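How to Write House Rules for Simulated Kitchen Tasks

Every group that runs two-armed robots in simulation ends up with a rulebook. Ours at Tustside started as a sticky note that read "be sensible," and it lasted until two people were sensible in opposite directions. What follows is the procedure we use now. You'll need a text editor, a few old episodes and a tolerance for arguing over the word "done."

Step 1. Write the task as one sentence

Name the object, the start and the finish. "Move the vegetable off the board and into the box" will do. "Tidy the counter" will not, unless you enjoy email. Gerardo Bañez once handed in a task sentence with four commas, and we're still finding episodes labeled under the third one.

Step 2. Say what each arm may do
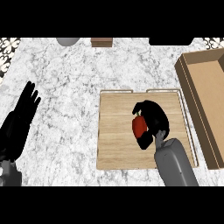
A rule about the idle arm belongs on page one, and most rulebooks leave it for an appendix. People write paragraphs about the working hand and then let the other one wander through the shot like a guest looking for the bathroom. Our rule is short: the arm without a job parks over bare counter, hand open, clear of the board and anything on it. The left hand over the marble is parked the way we want it, well away from the pepper and the hand that has hold of it. If a task needs both arms, say which one goes first.

Step 3. Define a grasp before you count one

We went through 2,361 episodes with three different ideas of what "holding" meant. Pick one. Ours says fingers on at least two sides of the object, and no label until the contact has lasted 20 simulation steps. A hand near a thing is a hand near a thing. Write down the software version too, or the contact numbers will drift and you'll blame the intern.

Step 4. Name objects by what you can tell
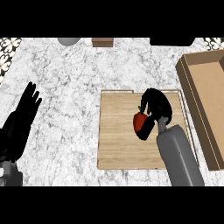

Catríona Hayes

Labels are where good manners go to die. Put the asset name in the log and let the written label say only what a viewer could vouch for. Looking at a small, round, red thing with a green stem and black fingers over half of it, I'd write "red fruit" and move on. One reviewer will swear it's an apple, another will swear it's a tomato, and neither should be allowed to settle it by seniority. Same goes for whatever pokes in along the far side of the counter. If only the rim shows, "gray rounded object" is a perfectly respectable label.

Step 5. Decide what fails an episode

Keep the list short enough to remember:

Object leaves the counter.
Parked arm touches anything.
Object passes through a wall of the box. (Simulated cardboard can be very forgiving.)
Operator restarts without logging it.

That last one has no exceptions. Vinzenz Rüegg asked for one in September and got a longer version of the rule.

Step 6. Test the rules on someone else

Give 10 episodes and the rulebook to a person who didn't write it, then leave the room. Where their labels differ from yours, fix the text first — your colleague can wait. We swap with the Rurton group, who are thorough and a little too pleased about it.

Put a version number at the top of the file and reread it whenever a task changes.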